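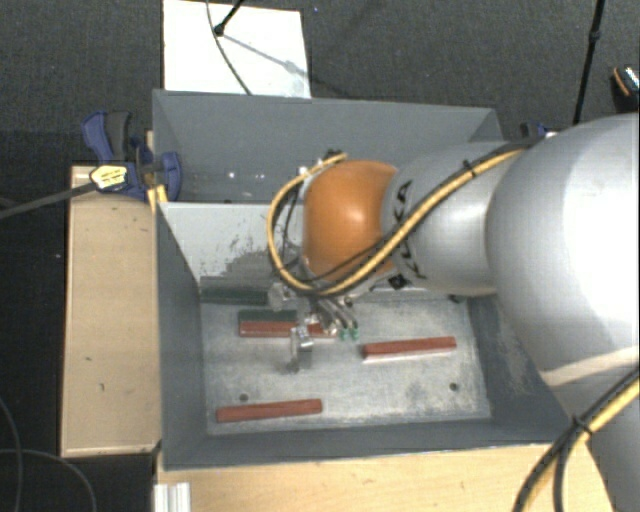

Page 3 of 71

Clotham Community Forums > Arts & Events > Harvest Pageant: who's going this year?

verandah_sue
Lovely to see Lavanya Rajan off on the Wednesday bus, wasn't it? Half of Clotham seemed to be at the stop, and her mum had brought enough lamingtons for the driver as well. I've followed the state Harvest Pageant since I was a girl and I can't remember the last time we had an entrant with such a good speaking voice. Fingers crossed for her!

dondau_dave
Good luck to her, but I'll be cheering for the Dondau girl, sorry Sue. And I still reckon the public vote is a rort. 748 votes decided it last year and the bigger towns always get up.

verandah_sue
Oh Dave, you say that every April! The public vote is only part of it, love. The judges' interview counts for more, and that's where Lavanya will shine.

mulga_pete
Interview used to count for more. They changed it to an even split, it's in the entry booklet. I'm with Dave on this one.

tilly.k
Can we talk about the gown?? That deep green with the beaded collar, made by Panicker in the arcade – she did my sister's wedding and she's a marvel with a needle. My favourite colour too, so I'm hopelessly biased.

dondau_dave
Gown was nice, I'll give you that. Bit plain from the back.

tilly.k
Plain! You wore thongs to the Zidlow ball, Dave.

verandah_sue
Now now, you two. Does anyone know if the hall is showing the final on the big screen? I went in 2000 when they did it last and we had such a beaut night, supper and all.

mulga_pete
Doors at 6.30, gold coin entry, bring a plate. Only 100 chairs so get in early.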